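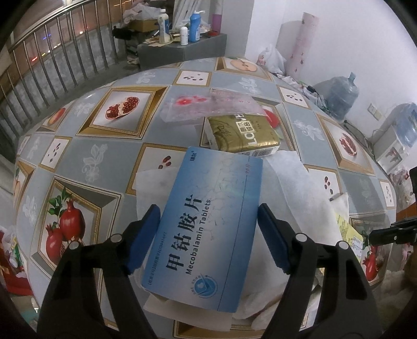 2 March 2024, bench 3, hide glue

Third go at the glue for the Bellau chairs. Weighed out dry granules, topped up with cold water, left the jar overnight with the lid on. By morning it had swollen into something like a failed dessert, as it should.

Pot held at 60 C on the dial. I no longer trust the dial. Stuck the old candy thermometer in next to it and got 52, which would explain the last two batches and a fair amount of my mood in the fall. Helju Krūmiņa says she told me about the thermostat in July. I have looked back through this notebook and found, in my own handwriting, "H. says check thermostat." So that's settled.

Turned the dial up until the thermometer read 60 and marked the spot with a pencil line. Please don't clean it off.

Test joints:

- Beech on beech, fresh surfaces, rubbed joint. Grabbed in under a minute. Broke it after lunch from last night's trial pot and the wood tore before the glue line did. Good.
- Beech on old beech (offcut from the broken Bellau rail). Scraped but not toothed. Let go cleanly with a sad little click. Old finish still in the pores, I think.
- Same again, but washed with hot water first and scraped twice. Held. Needed the mallet.

So the recipe was fine all along and the surface prep was lazy. I had been blaming the Herkholm granules and had drafted quite a stiff email to them. Deleted.

Hiếu Quách wants to use the Plutex liquid stuff for the seat blocks because it gives him time to get the clamps on. He has a point about the open time. My objection is that whoever repairs these after us will need to get them apart, and he says whoever repairs these after us is going to be me. Left it there. Blocks get hot glue with a pinch of urea, to slow it down. He can warm the parts on the radiator if he's worried.

Job number for all this is 661, not 616. Two of the time sheets are wrong and both are mine.

Spent 86 on the new brush and a second jar with a proper lid. The brush is too good for glue, so it will be missing by spring.

Mrs. Halilović phoned again about the armchair. Told her the webbing is done, which it is, and that the frame is coming along, which is a word for it. Back left leg still has a twist. Going to try a wet rag and the long clamp on it before I cut anything.

To do:

- new thermostat, or at least a price for one
- wash and scrape the remaining tenons, all of them, including the ones that look clean
- cut seat blocks, grain running with the rail this time
- empty the glue pot tonight. It smelled on Monday's scale of things like a wet dog, and I'd like to keep it there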